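Flendlow compliant finger set, two pairs, on our two-arm bench cell
Reviewed by Aled Wogan, 21st May

Bought these to replace the rigid jaws on both arms of the cell at Plutham. The old jaws dented thin-walled cans and slid off anything tapered. I fitted the new set myself and have now put 3000 cycles on each arm, mostly cups and drink cans, so this covers installation and upkeep as well as grip.

Fitting. Four screws per finger into the mounting block. The screws supplied are slightly too long for our Lougher blocks and bottom out before the head seats. Heledd Gape caught it on the first finger because it rocked under load. We swapped to shorter ones from stock and used a drop of medium threadlocker. If your block is the newer Ferent type, the supplied screws are the right length.

Zeroing. The fingers are longer than rigid jaws, so the tool center point has to be taught again on both arms. Do not copy the offset from one side to the other. Ours differed enough that the right arm touched the table on its first slow approach. Teach open and closed positions separately — the tip moves forward as the fingers close, and the controller knows nothing about it.

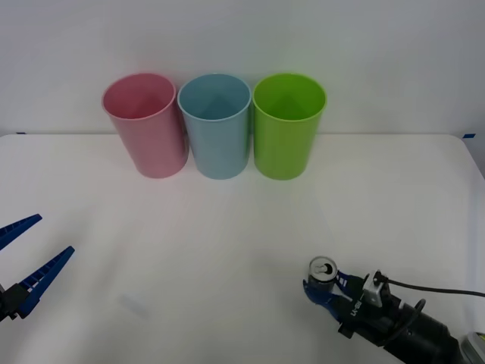
Force took longer to settle than anything else. The data sheet suggests starting at 300 on the controller's scale, which crushed an opened can on the first close. We run 200 for cans and a little under that for plastic cups. Hold is good at those values. The fingers wrap the side wall and the can stays upright through a normal move, though a fast wrist rotation will still shift it.

Cable routing. Leave slack at the wrist. Our first run was too tight and pulled on the connector at full rotation. Gwawr Nicholas rerouted it and we have had no dropouts since.

Wear. At cycle 452 the left arm began closing off center. One screw had backed out, on the finger I had fitted without threadlocker. No cracks so far at the ribs. Dust collects in the slots and cuts grip noticeably, so we wipe both pairs with isopropyl at the start of each shift and check screw torque weekly.

Against: wrong screws for older blocks, a thin manual, no spare finger in the box. Spares are sold only in pairs and mine are on back order until August.

Four out of five.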